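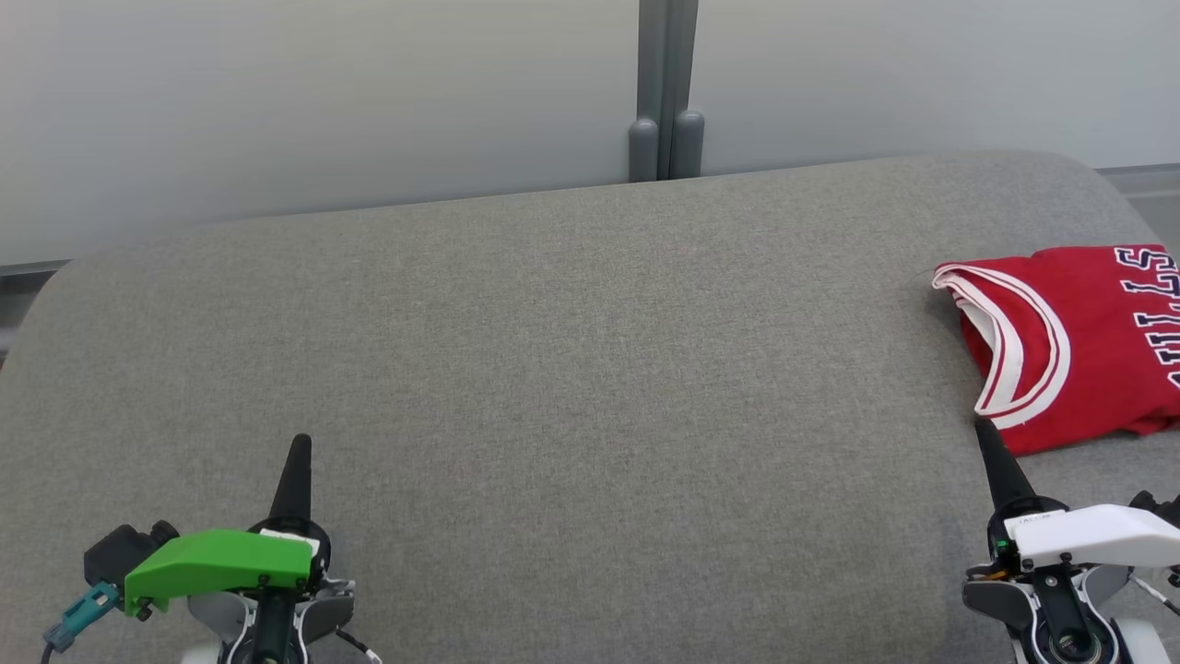
4. Preparing your first city walk

This section explains how to make a walk in Graveo, from an empty project to a route that visitors can follow on their phone. You need an editor account (see section 2) and the place list that you imported in section 3. If your list is still empty, please go back and do the import first. The walk editor does not open without places.

Please keep the word "walk" and the word "route" separate. A walk is the full product: title, texts, photos, stops. The route is only the line on the map. You can change the route many times and the walk will stay the same.

4.1 Create the walk

1. Open Graveo and choose Walks in the left menu.

2. Press New walk. A form with four fields opens.

3. In Title, write the name that visitors will see. The title can have up to 100 characters, with spaces. Longer titles are accepted by the form but they are shortened in the phone list, and the end is lost.

4. In Area, choose the city district or the village. You can choose only one. If your walk goes over a district border, choose the district where it begins.

5. In Language, choose the language in which you will write the texts. See 4.5 for translations.

6. In Author, write the name as it should be printed. If two persons made the walk, put a comma between the names, for example: Marietjie Shezi, Lwazi Nel. Do not write "and". The program adds it by itself in each language.

7. Press Save. The walk gets the status Draft.

Note: A draft is visible for all editors of your office, also for editors who did not make it. It is not visible for visitors.

4.2 Add the stops

A walk must have at least two stops and can have up to 20. We recommend to begin with few stops and add more when the texts are ready.

1. Open your draft and choose the tab Stops.

2. Press Add from list. Your place list opens on the right side.

3. Type a part of the place name in the search field. The search looks also in the old names, so a square which was renamed can be found under both names.

4. Drag the place to the left side. It receives the next free number.

5. Repeat for the other places.

6. To change the order, hold the small handle beside the number and move the stop up or down. The numbers are corrected when you let go.

If a place is not in your list, you can press Add by hand and put a pin on the map. Such a place belongs only to this walk. If you want to use it again in another walk, open it and press Copy to place list.

Caution: When you delete a place from the place list, it disappears from all walks that use it, and the published ones are included. The program asks only one time. To remove a place from one walk only, use Remove from walk in the tab Stops.

4.3 Draw the route

1. Choose the tab Route. Graveo proposes a line between the stops.

2. Check the line from the first stop to the last. The proposal uses the public footpaths of the map. It does not know about gates which are closed in the evening, about market days, or about building sites.

3. To change the line, press on it and pull it to the correct street. A white point appears. You can have many white points, but each one makes the map a little slower on older phones.

4. Where there are stairs, press the line with the right mouse button and choose Mark stairs. Do this also for short stairs. Visitors with a wheelchair or a stroller can then ask for a route without them.

5. Press Calculate. The length in meters and the walking time are shown under the map.

6. Press Save.

The walking time is calculated for a slow adult who does not stop. The sample walk "Zulu Beadwork in Town", which is delivered with the program, has a length of 2,158 meters. The time under the map does not include the minutes in shops and workshops, and you should add these in the field Time at stops. When the field is empty, visitors see only the pure walking time and they often plan too little.

Note: If the message "No path found" appears, one of the pins is most likely inside a building or in water. Move the pin to the street in front of the entrance and press Calculate again.

4.4 Write the texts

Every stop has a short text and a long text. The short text is shown on the map when the visitor comes near. The long text opens when the visitor presses More.

1. Choose the tab Texts and then the number of the stop.

2. Write the short text. It should say what the place is and where to look. Two sentences are enough.

3. Write the long text. You can use paragraphs, but not tables.

4. In the field Opening hours, write only hours that you have checked with the place. If you are not sure, leave it empty. The line is then not printed.

5. In the field Source, write the book, archive or person from which the story comes. Visitors do not see this field, but your colleagues will need it when somebody asks.

6. Press Save before you go to the next stop. The tab Texts does not save by itself.

Some advice from our test editors. Saadet Karaca wrote the first harbor walk and she reads every short text aloud while standing on the street. If she must stop for breath, she makes the text shorter. Dumisani Masilela found that directions such as "on the left" are wrong when the visitor walks the route backward. Write "on the river side" or "beside the church" if it is possible.

Be careful with nicknames of places. In the sample walk, stop 6 is a steep lane which the local people call Killer. In the first version the name stood alone in the title of the stop, and test visitors believed that it was a crime story. Now the title is the official street name and the nickname is explained in the long text.

4.5 Add a second language

1. In the tab Texts, press Languages and choose Add.

2. Choose the language. The fields are shown in two columns, the first language left and the new one right.

3. Fill in the right column. Fields that stay empty are shown to visitors in the first language.

4. When a column is complete, press Mark as checked.

Note: If you change a text in the first language later, the mark is removed from the translation of this stop. The translation stays online. Please compare both and mark it again.

4.6 Test and publish

1. Press Preview. A code with six letters appears.

2. Open the Graveo app on your phone, choose Settings, then Test walk, and type the code. The code is valid for one day.

3. Go the whole walk on foot with the phone. A test at the desk does not show if the short texts open at the correct moment.

4. If a text opens too early or too late, change the Radius of the stop. In narrow streets a small radius is better.

5. Correct the walk, and ask a second editor to read it.

6. Press Publish. The status changes from Draft to Online. It can need up to one hour until all visitors see the walk.

Caution: After publishing, the web address of the walk cannot be changed, even when you change the title. Check the spelling of the title before step 6.

4.7 Messages in this section

"Title already in use": another walk in the same area has this title. Add a word or choose another title.

"Error 591": the connection was lost during saving. Do not close the window. Copy your text to another program, wait for the green sign, and press Save again.

"Stop without text": a stop has no short text. The walk can be saved but not published.

"Editor locked": a colleague has the same walk open. The name of the colleague is shown under the message.

For other messages please write to the Stusavex help desk through Help, Contact, and include the name of the walk and the time of the message. Questions about the place list are answered by Zanele Khumalo.

Section last changed: 03/08/2023

Continue with section 5, Photos and sound.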